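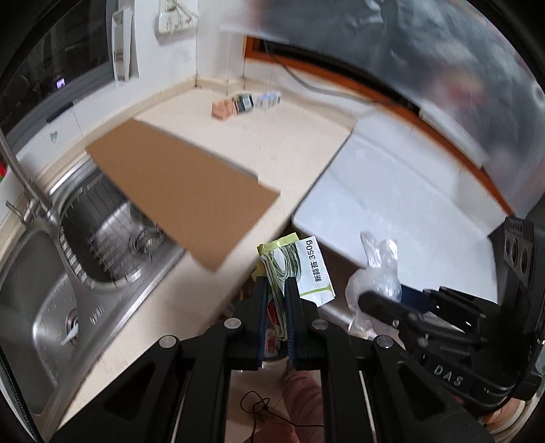

Crumpled food packaging, this one from garlic stems, 350g.

FOR IMMEDIATE RELEASE
July 24, 2026

Femosville gets its soft plastics drop-off back, and it's bigger this time

FEMOSVILLE – Hi everyone, Lærke Lund here from Planinix. I've been answering the same question at the supermarket, at the pool and once in the middle of a dental cleaning, so I'm very happy to put the answer in writing: yes, the soft plastics drop-off is coming back! The new bins open next month, there are 11 of them across town, and you won't need to sign up for anything or pay a cent to use them.

For anyone who missed the trial, soft plastics are the scrunchy bits. Bread bags, frozen pea bags, the wrap around the toilet rolls, the packets your greens and noodles come in. They can't go in your kerbside recycling (please don't, they wind themselves around the sorting equipment and the whole line has to stop) and until now the only other place for them in Femosville was the garbage.

We ran the trial with 331 households in the Tierney neighbourhood. Each one got a bag, a fridge sheet and my phone number, which I may rethink next time. I had been expecting mostly shopping bags. What came in was nearly all kitchen packaging, and there was a huge range of it, from little seasoning sachets up to rice sacks. A lot of it came from the Asian grocers along Tierney Road, and that taught us something useful. Our first fridge sheet was in English only and showed four products, all from the big chains. The new one goes by how the plastic feels and behaves, so it works whatever language is on the pack. We've also got it in six languages, and the grocers have kindly agreed to keep copies at the till.

So what goes in? If you can scrunch it in your hand and it's empty and dry, it's almost certainly fine. Give it a shake to get the crumbs out, and a quick rinse if it held anything sticky or oily, then leave it on the dish rack overnight. Vegetable bags usually just need the water tipped out. Paper labels can stay on. What we can't take is anything foil-lined on the inside, such as most chip packets and coffee bags, along with cling wrap that has touched raw meat, compostable bags, and foam trays. Compostable bags are the one that catches people out, me included. They look and feel exactly right and they're a different material altogether.

Please put things in loose! We had lots of beautifully tied bags full of other bags during the trial, and every one had to be opened by hand.

Once the bins are full, our driver takes them to the Zerkis plant, where the plastic is sorted, shredded and pressed into garden edging and fence posts. Leif Gunnlaugsson runs the sorting floor out there and I asked him for a quote for this release. He sent me back this:

"We can work with faded, torn, wrinkled, whatever you have. Wet is the problem. One bag of wet packaging makes the stuff around it wet too, and then I'm drying a whole bale. If people dry it, we can use it."

I've asked Leif to come along to the opening morning at the Tierney Library, and he has said yes as long as he doesn't have to give a speech. He'll have a few of the finished fence posts with him, plus a table where you can bring your mystery packets and find out which pile they belong in. I'd love people to bring the weird ones. There'll be tea, and kids can help us paint the last of the bins.

Nine of the bins are at shops and the other two are at the library and the Femosville pool. They're bright orange with a wide slot at chest height, plus a lower one for kids and anyone using a wheelchair. The lower slot was suggested by a family in the trial and I'm a bit embarrassed we hadn't thought of it. Bins will be emptied twice a week to start with. If you find a full one, please hang on to your bag and let us know, and we'll send the truck.

Our contract with Zerkis runs for 58 weeks, and we'll post what we've collected on the Planinix website each month, including how much had to be thrown out. The June figures from the end of the trial are already up there if you're curious.

Media contact: Lærke Lund, Community Programs, Planinix, Femosville. Photos of the new bins and interviews with Leif are available on request. Mornings are best for him, afternoons for me.

ENDS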